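Sixty Bars for Jatitz

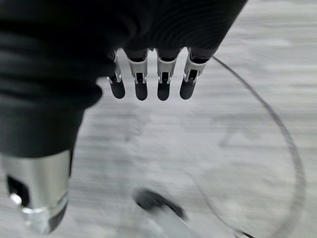
1. The booth

Ayman Cherkaoui had the beat on loop and 15 minutes left on the booth. Jatitz had dropped his track at midnight. Called him a wedding singer. 3,000 plays by breakfast.

"Answer him," said Benjelloun. "Today. Now."

He wrote. Crossed out. Wrote agian. Every line had his mother in it somehow, her kitchen, the bus to Cluvden.

Red light on. He sang the wedding song instead. All of it, teh slow part too.

Benjelloun took off the headphones. "That's not a reply."

"Send it."

Comments

vendon712: wait what did Jatitz say back??
June K: more please. the bus line got me

Contact | © 2026 Vendon Stories | Back to top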